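Wire baskets in a chest freezer, worth it or waste of space?
Home Kitchen Talk > Storage and Freezing
Thread started in December

plumtart73
ok so we got a chest freezer last month, a Skestine, the mid size one. came with one hanging basket and thats it. everything else is a pit. I spent ten minutes last night head down looking for peas. found them under a turkey I forgot we had

do people buy extra wire baskets and stack them? or bags? or do I just accept the pit

budget is 50 dollars, would like to spend less

gravelroad
Bags. Reusable grocery bags, one color per kind of food. Red for meat, blue for veg, whatever. Lift out the bag, grab what you want, drop it back. Cost me nothing, I had a closet full of them.

Baskets eat up room. All that air between the wires and the corners never fill.

mossy_kettle
disagree with gravelroad, sorry. did bags for two years. handles freeze down to the bottom and you yank and the handle comes off in your hand. and everything slumps so the bag on top sits in the bag below

baskets stack. bags dont. end of story for me

gravelroad
Mine don't freeze down. If they do you have too much frost, defrost the thing.

mossy_kettle
I defrost every spring thanks

oatsandends
Both of you are right depending on the freezer lol. Deep and narrow = baskets. Long and shallow = bags. Measure the inside before you buy anything. And measure at the BOTTOM, not the top, because there's a hump on one side where the compressor is. I bought 6 baskets and only four would go in. The other two are in the garage holding extension cords.

plumtart73
oh man the hump. yes there is a hump. what do you put on the hump

oatsandends
Bread. Always bread. Light stuff that gets squashed, and you want it near the top anyway.

fennelfrond
Long post, typing this on a break so excuse typos.

I went through this when my mother in law gave us her old Ronley. Tried cardboard boxes first (went soft, dont), then plastic bins (two cracked when I dropped them in cold), then wire. Wire has been going three years now. Coated wire, not bare. The bare kind gets little rust spots where things rub and then the rust gets on your packages.

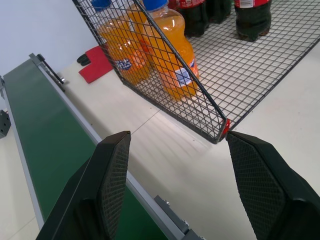

Other thing is handles. Get ones where the handles fold in or theres no handle at all, just a rim you can grab. Tall fixed handles mean you lose a couple inches every layer and in a chest freezer that adds up fast. I line the bottom of mine with a bit of old placemat so small bags of berries dont poke through and hang there.

And put a list on the lid. Basket one is this, basket two is that. Cross off when you take something. I was sure I'd never keep it up but its the only reason we ate the soup last winter.

mossy_kettle
+1 coated wire. +1 list. I use a dry erase thing on a magnet

tinroof_b
list never lasts in my house. teenagers. they take the pizza and dont cross off the pizza

fennelfrond
tinroof, I only list the stuff I cook with. Pizza is a free for all.

gravelroad
Still saying bags. But will agree on the coating, I have a bare wire one in the pantry for onions and it looks terrible.

One more point for bags, when the power goes out you can grab the lot and stuff them in a cooler in one minute. Try that with a stack of baskets.

oatsandends
If the power goes out you should be leaving the lid SHUT. A full chest freezer holds cold a good long while if you leave it alone.

gravelroad
Depends how long it's out. We lost it for three days one year. Neighbor had a generator so everything went over there. Bags.

oatsandends
Fair, three days is different.

plumtart73
this is great thank you. ok so measured. its deep and pretty narrow, so baskets I think. Has anyone used the Mivau ones? they come in a set and nest when empty

tinroof_b
have the Mivau. fine. the small one is too small for anything but butter and those little tubs of pesto. the big ones are good. lids are useless, didnt keep them

mossy_kettle
What do you need a lid for in a freezer anyway

tinroof_b
exactly

latchkey_jam
Thrift stores!! Please do not pay full price for wire baskets. Old locker baskets, bike baskets, the ones from office in-trays. There's a secondhand place near me called Rätsep that has a whole shelf of them by the door and I've never paid more than a couple bucks each. Wash them well, check for rust, done. Bring a tape measure and a piece of string cut to the width of your freezer (I keep mine in my coat pocket, my kids think I'm nuts)

plumtart73
string is smart. will check ours this weekend before ordering

oatsandends
Seconding thrift but check the bottom grid. Some of them have really wide gaps, and a bag of corn will sag right through.

fennelfrond
Placemat!

oatsandends
Yes ok, or placemat.

gravelroad
So now we're up to baskets, placemats, string and a whiteboard. My bags are looking better all the time.

plumtart73
haha. ok update, went and looked. got three matching coated ones and one odd one, 10 dollars total. heavy stuff at the bottom (turkey, roasts), middle is veg and soup, top is what we use every week. bread on the hump. left the hanging basket in for ice packs and butter

peas are in the top one. I can see them with the lid open

fennelfrond
Nice! Give it a month and move things around, you wont get the order right the first time. I had fruit at the bottom for ages for no reason.

mossy_kettle
which way do yours lift out, straight up or do you have to tilt? mine catches on the seal on one side and I have to be careful or it nicks the rubber

plumtart73
tilt a little for the odd one. the other three come straight up. will keep an eye on the seal, hadnt thought of that

tinroof_b
rub a bit of petroleum jelly on the seal, keeps it from sticking too. what are you doing with the turkey

plumtart73
no idea. it weighs more than the dog. separate thread probly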